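How a Scab Gets Made
from the Costard Pages, a body-science site for readers 8 to 12

Sooner or later you will fall off something. It might be a bike, a wall, or a pair of shoes you said were tied. You will look at your knee, and your knee will look terrible. Then, over the next couple of weeks, your body will fix it without asking you for any help at all, and you will probably get in the way by picking at it.

Let's go through what happens in there.

First, the leak

Skin comes in layers. The top one is called the epidermis, and it has no blood vessels in it. If you only scrape that part, you get a sore pink patch and not much drama. Under it is the dermis, where the tiny blood vessels are. Scrape down that far and you bleed.

The very first thing a damaged blood vessel does is squeeze itself narrower. Think of pinching a garden hose. Water still comes out, but less of it, and that buys a little time.

Next come the platelets. Platelets are little bits of cells that float around in your blood all day with apparently nothing to do. They are shaped like tiny plates, and the scientists who named them were clearly not in a creative mood. When platelets touch the torn edge of a blood vessel, they turn sticky and spiky and start grabbing on to it and to each other. They also let out chemicals that call more platelets. Soon there is a pile of them plugging the hole.

A pile is not very strong, though. So your blood makes a kind of net out of a stringy stuff called fibrin. The threads crisscross over the plug and trap red blood cells that were just passing by. Now you have a clot. On a small scrape, all of this takes a few minutes -- less time than it takes to find the bandages, which are never where anyone says they are.

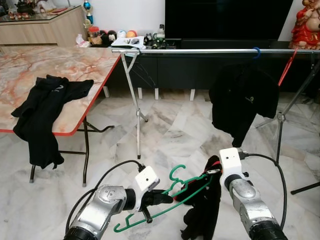 When the top of the clot dries out, it gets hard and dark, and we call it a scab. Most of its color comes from those trapped red blood cells. A scab is basically a lid. It keeps dirt and germs out while the work goes on underneath.

Then, the cleanup crew

Some germs will get in anyway. You did land on a sidewalk, and sidewalks are not known for their hygiene.

White blood cells take care of this. They squeeze out through the walls of your blood vessels and head for the scrape, where they swallow germs and bits of dead skin. Extra fluid comes along with them, and that is why the skin near a new scrape is often puffy, warm, and red. The name for this is inflammation. It feels like something going wrong, but a bit of it for the first few days is a normal part of healing.

Now the building starts

Once things are tidier, cells called fibroblasts move in. They make collagen, a tough, ropy material that holds skin together. New blood vessels grow into the area too, bringing food and oxygen for everybody on the job.

Meanwhile, new skin cells creep in from the edges of the scrape, under the scab, until they meet. They don't travel fast. You could watch your knee all afternoon and see nothing, and you would miss lunch.

When the new skin is ready, the scab loosens and drops off by itself, often in your sock. A small scrape is usually done in a week or two. A deeper one takes longer.

Why does it itch?

Partly because some of the chemicals your body uses during healing also tickle the nerves that feel itching. Partly because a dry scab tugs on the skin next to it. Itching is very common and also very annoying, and your body doesn't seem to care what you think of it.

Why can't I pick it?

You can. People do. But when you pull off a scab too soon, you often pull off some of the new skin with it. Then the bleeding may start again, the platelets have to come back, and the whole business takes longer. Picking can also let germs in from under your fingernails, and it makes a scar more likely.

If your hands simply will not behave, put a bandage over it.

What to do with a scraped knee

Wash your hands, then rinse the scrape with clean running water. It will sting. You are allowed to make a face.

If it is bleeding, press on it gently with a clean cloth. Keep pressing for a few minutes and don't keep lifting the cloth to peek.

Cover it with a bandage, and change the bandage every day or whenever it gets wet or dirty. Covered scrapes often heal very nicely with only a thin scab, or none, so don't be disappointed if you miss out on a big one.

Go get a grown-up if the bleeding won't stop, if the cut is deep or gaping, if there is dirt you can't rinse out, or if an animal bit you. Get one later, too, if the skin becomes more red, swollen, or sore as the days go by, or if you see pus or have a fever.

Words to keep

Platelet: a tiny piece of a cell that helps plug a leak in a blood vessel.
Fibrin: the threads that hold a clot together.
Collagen: the tough stuff that gives skin its strength.
Inflammation: the red, warm, puffy stage -- grumpy, but useful.

Next on the Costard Pages: Why Do Bruises Turn Green?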